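볼턴(Bolton)의 공동 작업장 봇데일(Botdale)이 이용자들이 함께 만들고 있는 탁상형 로봇 팔 '쿠수마(Kusuma)'의 중간 상황을 2019년 1월 11일 공개했다. 기계 부분의 조립은 대부분 끝났고, 지금은 제어 프로그램을 시뮬레이션에서 시험하는 단계다. 작업장은 4월에 완성된 팔을 공용 작업대에 고정해 이용자 누구나 예약해 쓸 수 있게 할 계획이다.

쿠수마는 나사, 베어링, 작은 브래킷 같은 부품을 상자에서 꺼내 정해진 칸에 옮겨 놓는 용도로 설계됐다. 들어 올리는 무게는 200그램으로 잡았다. 처음에는 더 무거운 물건까지 다루자는 의견이 있었지만, 어깨 관절에 들어가는 모터 값이 크게 오르고 작업대에 별도의 보강이 필요해 설계 초기에 범위를 줄였다. 봇데일에서 실제로 분류가 밀리는 물건은 대부분 손안에 들어오는 크기여서 이 무게로 충분하다고 제작팀은 판단했다.

## 집에서 출력하고 작업장에서 조립

부품 제작은 나눠서 했다. 3D 프린터가 있는 이용자는 집에서 관절 덮개와 전선 고정구를 출력했고, 작업장에서는 선반과 드릴 프레스가 필요한 회전축과 받침판을 맡았다. 팔의 마디는 알루미늄 각관을 잘라 만들었다. 각관은 작업장 창고에 남아 있던 것을 썼고, 길이가 맞지 않는 부분만 새로 샀다.

집에서 출력한 부품은 치수가 제각각인 경우가 많았다. 같은 파일을 썼는데도 어떤 덮개는 베어링이 헐겁게 들어가고 어떤 것은 망치로 두드려도 들어가지 않았다. 제작팀은 시험용 고리 하나를 먼저 출력해 베어링을 끼워 보고, 맞을 때까지 프린터 설정을 고친 다음 본 부품을 출력하도록 순서를 바꿨다. 이 고리의 도면은 작업장 공용 폴더에 올라와 있으며 쿠수마와 관계없는 작업에도 쓰이고 있다.

팔꿈치 관절은 두 번 다시 만들었다. 첫 번째 것은 벨트 장력을 조절할 자리가 없어서 조립한 뒤에는 손을 댈 수 없었다. 두 번째 것은 조절 나사를 달았으나 팔을 완전히 접으면 나사 머리가 윗마디에 닿았다. 지금 달린 관절은 조절 나사를 옆면으로 옮긴 것이다. 벨트를 갈 때 덮개 전체를 떼어야 하는 불편은 남아 있다.

손목과 집게는 가장 늦게 정해졌다. 집게는 서보모터 하나로 두 손가락을 함께 여닫는 단순한 방식이다. 손가락 안쪽에는 고무판을 붙였는데, 얇은 와셔를 바닥에서 집어 올리는 데는 약하다. 끝을 얇게 깎은 손가락을 따로 만들고 나사 두 개만 풀면 바꿔 달 수 있게 하는 안이 나와 있지만 아직 도면 단계다.

## 제어판은 드로르닉

모터를 움직이는 제어판에는 '드로르닉(Drornik)'이라는 이름이 붙었다. 작업장 전자 모임에서 설계한 기판으로, 각 관절의 위치를 읽고 컴퓨터에서 받은 명령을 모터 신호로 바꾸는 일을 한다. 기성 제어판을 사는 방법도 검토했으나 관절 하나가 다른 종류의 모터를 쓰고 있어 어차피 변환 회로가 필요했다.

첫 기판에서는 전원부 배선이 문제가 됐다. 모터 여러 개가 동시에 출발하면 전압이 내려가면서 제어판이 재시작됐다. 제작팀은 모터 전원과 제어 전원을 분리하고, 관절이 조금씩 시차를 두고 움직이기 시작하도록 프로그램을 고쳤다. 수정한 기판에는 비상정지 단추를 꽂는 단자도 들어갔다. 단추를 누르면 모터 전원이 끊기고 제어 전원은 유지되므로, 멈춘 뒤에도 각 관절의 위치값이 남는다.

다만 전원이 끊긴 팔은 스스로 버티지 못하고 아래로 내려온다. 어깨에 스프링을 달아 내려오는 속도를 늦췄지만 손가락이 끼일 위험이 아주 없어진 것은 아니다. 작업장은 팔 둘레에 투명 아크릴 가림판을 세우고, 가림판이 열려 있을 때는 느린 속도로만 움직이게 제한하기로 했다. 가림판 경첩에 달 스위치는 이미 구입했고 배선은 남아 있다.

## 시뮬레이션에서 먼저 움직인다

제어 프로그램을 쓰는 사람이 여럿이고 팔은 하나뿐이다. 제작팀은 쿠수마의 치수와 관절 범위를 옮긴 컴퓨터 모델을 만들고, 새로 쓴 동작은 모델에서 먼저 돌려 보도록 했다. 집에 있는 이용자도 같은 파일을 내려받아 시험할 수 있다. 작업장에 나오기 어려운 이용자가 참여할 수 있게 된 것도 이 방식을 도입한 뒤부터다.

시험은 부품을 집어 옮기는 동작을 1000회 반복하는 것을 한 묶음으로 한다. 부품의 위치와 방향은 회마다 무작위로 바뀐다. 팔이 작업대나 상자 벽에 부딪히거나 관절이 허용 범위를 벗어나면 그 회는 실패로 기록된다. 한 묶음을 통과한 동작만 실제 팔에 올리고, 실제 팔에서는 느린 속도로 30회를 다시 돌린다. 이때는 반드시 두 사람이 있어야 하며 한 사람은 비상정지 단추 옆에 선다.

모델과 실제 팔이 늘 같게 움직이지는 않는다. 가장 큰 차이는 벨트가 늘어나면서 생기는 처짐이다. 팔을 길게 뻗었을 때 집게 끝이 모델보다 2밀리미터 낮게 내려가는 것이 확인돼, 제작팀은 뻗은 길이에 따라 높이를 보정하는 표를 프로그램에 넣었다. 표는 손으로 재서 만든 것이라 벨트를 갈면 다시 만들어야 한다. 전선의 무게와 당김도 모델에는 들어 있지 않다.

모델을 둘 배경으로는 벽돌 무늬 벽과 창이 있는 방을 쓴다. 앞으로 카메라로 부품을 찾는 기능을 시험할 때는 벽의 무늬를 바꿔 가며 돌려 볼 예정이다. 단색 배경에서만 맞춘 인식 프로그램은 뒤에 복잡한 무늬가 들어오면 엉뚱한 곳을 부품으로 잡는 일이 있어, 배경을 처음부터 여러 가지로 준비하자는 것이 제작팀의 생각이다.

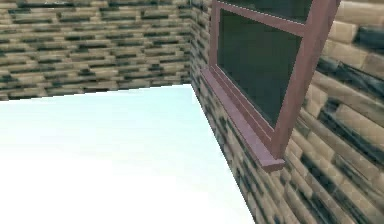

작업장 이용자가 아닌 사람도 쿠수마를 따라 만들 수 있는가?

도면과 부품 목록, 제어판 설계 파일은 팔이 공용 작업대에 설치된 뒤 봇데일 누리집에 올라가며, 개인이 집에서 만들어 쓰는 데는 별도의 신청이 필요 없다. 회전축과 받침판은 금속 가공이 필요하므로 장비가 없는 사람은 가까운 공작실이나 가공 업체를 이용해야 한다. 출력 부품은 보급형 프린터의 출력 면적 안에 들어가도록 나눠 설계했다.

## 남은 작업

4월까지 남은 일은 가림판 배선, 얇은 손가락 제작, 설명서 작성이다. 카메라 기능은 이번 설치에 포함되지 않는다. 첫 공개본에서는 부품 상자를 작업대의 정해진 홈에 끼워 두고, 팔은 미리 입력된 위치만 오가게 된다. 상자 안에서 부품이 한쪽으로 쏠리는 문제는 상자 바닥을 경사지게 만들어 부품이 앞쪽으로 모이게 하는 방법으로 풀고 있다. 나사는 잘 내려오지만 납작한 브래킷은 서로 겹친 채 걸리는 일이 잦아, 브래킷용 상자는 바닥 경사와 칸 너비를 다시 정하고 있다.

설명서는 조립, 배선, 사용의 세 부분으로 나뉜다. 조립 부분은 초안이 나왔고, 제작에 참여하지 않은 이용자에게 여분의 손목 부품을 주고 초안만 보며 조립하게 해 보았다. 베어링을 끼우는 방향이 그림에 표시되지 않은 점과 길이가 비슷한 볼트 두 종류를 구분하기 어려운 점이 지적돼 두 군데 모두 고쳤다. 배선 부분은 가림판 스위치가 달린 뒤에 쓴다.

설치 뒤에는 사용 교육을 받은 이용자만 팔을 예약할 수 있다. 교육 내용은 전원을 켜는 순서, 비상정지, 가림판을 열고 부품을 채우는 방법이다. 직접 쓴 동작을 올리려는 이용자는 시뮬레이션 시험 기록을 함께 내야 한다. 예약은 다른 공용 장비와 같은 장부를 쓰고, 별도의 사용료는 정해지지 않았다.

제작 모임은 봇데일 뒤쪽 작업실에서 계속 열린다. 납땜이나 금속 가공 경험이 없어도 참여할 수 있으며, 지금은 설명서의 그림을 그릴 사람과 집에서 모델 시험을 돌릴 사람을 구하고 있다. 참여하려면 작업장 접수대에 비치된 명단에 이름과 연락처를 적으면 된다. 모델 파일을 받으려는 사람은 쓰는 컴퓨터의 운영체제를 함께 적어야 한다.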